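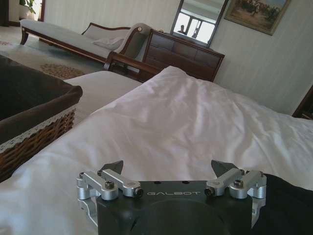
Re: Tirkex home trial, 18 units
1 min read

Lorena, I'm not sold on the bed-making package. The quote is 727 a month per unit, and the brochure shows flat cotton sheets on a bare guest bed. A rumpled, shiny white duvet with a wicker basket crowding it is closer to what our clients have – and that's where I want figures.

Lorena Aravena wrote:
> Tirkex says setup is one visit. Any reason to wait past February?

Yes. Ask them for failure rates first.

Borislav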